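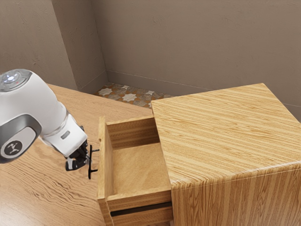

Drawer tasks: what counts as a pass?

gatstead_mo
Trying to get our rules for the drawer tasks written down before Wednesday. Sim only for now. What I have:

- gripper starts outside the drawer, fingers clear of the side wall
- no touching the side walls at any point, front panel only
- drawer shut = gap under 3 mm
- 30 seconds, then it's a fail
- 17 start poses per policy, same seeds for everybody

Anything missing? Want to freeze it and stop arguing.

pell_wick
No-touch on the side walls is too strict imo. People shove drawers shut with a hip. If it closes and nothing breaks, pass.

gatstead_mo
Sure but a hip doesn't have two thin fingers on it. Side load on a real runner and it racks. Sim won't show you that, the joint is perfect.

Leonilde Louro
Agree with Mo on the walls, but log it as a separate flag. Don't fold it into pass/fail. We did that at Valuretti and then couldnt tell a clumsy close from no close at all. Had to rerun 2385 episodes. Never again.

Also write down the contact force limit. "No touching" with no number, the physics engine decides for you.

pell_wick
ok separate flag I can live with. Still say 30 sec is short for the slow policies.

tobbe_r
Slow is a fail in my book. Who waits half a minute for a drawer

pell_wick
Anyone with a full dishwasher and bad knees. Speed should be its own column, same as the wall thing.

wiegand_fan
Does the lower drawer count? If the arm bumps it open while closing the top one, what then. Our old Wiegand checklist had "no other joint moved" and it caught loads of stuff.

gatstead_mo
Good one, adding. Any other drawer moves = fail.

tobbe_r
and home pose at the end? a policy that shuts it and just parks on the handle side is not done

gatstead_mo
Hm. Retreat to clear space, yes. Full home pose no, thats a planner job.

Leonilde Louro
Put a version number on the file too. Change a threshold, change the number, old scores don't get compared.

gatstead_mo
Will do. v1 goes up tonight, time limit stays at 30, speed gets its own colum. Pell can complain in v2.

Comments (3)

stuvby_dan: Using this for the Stuvby cabinets, thx. Is the 3 mm measured at the middle or the corners?

gatstead_mo: corners, worst one

pell_wick: still too short

Contact the mods | Copyright the posters | Back to top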